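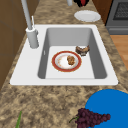 The open day at Allier began at ten in the small meeting room, with the simulated kitchen running on the wall monitor before anyone had found a chair. The lead engineer on the kitchen project, who asked that the team be quoted as a team, talked for nearly an hour and took questions throughout. The first was about dishes. "A dirty plate is harder than a clean one," the engineer said, pointing to the red-rimmed plate at the bottom of the sink. "There's food on it and another piece in the corner behind it. You have to decide what you're picking up first."

The kitchen software is called Uven. Allier has been working on it since the company moved into its present offices, and visitors in November saw a shorter version of the same demonstration. The current library holds 631 objects. The engineer said most of the work goes into things people never ask about, such as how heavy a bottle should be or how much a surface should grip.

"We spend weeks on shelves," the engineer said. "A shelf sounds simple. Then you try to set something down at the back of it without hitting the board above."

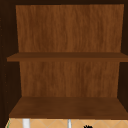 That led to a question from a retired cabinetmaker in the second row, who wanted to know whether the measurements came from real kitchens. They do, mostly. The team measured a handful of kitchens belonging to staff and their families and built the cabinets from those notes. "My mother's kitchen is in there somewhere," the engineer said. "She wasn't thrilled about the tape measure."

Each version of the control program goes through 400 practice runs before anybody looks at the results closely. The latest report covered 1,783 runs across 5 versions, some of them stopped early. Asked what a bad result looks like, the engineer said it is usually dull. The program waits too long, or it goes to the wrong spot and stays there.

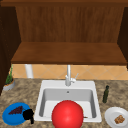 The sink and counter in the Uven kitchen, with a red sphere at the front.

Several people asked when any of this would reach a real home. The engineer would not give a date. Tests with hardware are handled by a partner company, Geven, and results from one side do not always match the other. "We send them something that works for us, and they call back with a list," the engineer said. "It's a fair list."

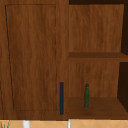
Allier Community Visits Team

The last part of the session was about storage, which the engineer described as the next big piece of work. A door with an upright bar handle is one job, and a bottle standing on an open shelf is another. Doing both in order is where the team expects to spend the winter. Asked if the software would ever put the groceries away, the engineer laughed and said that cans would come first and eggs much later.

Coffee was served in the hallway afterward. The slides are available from the front desk on request.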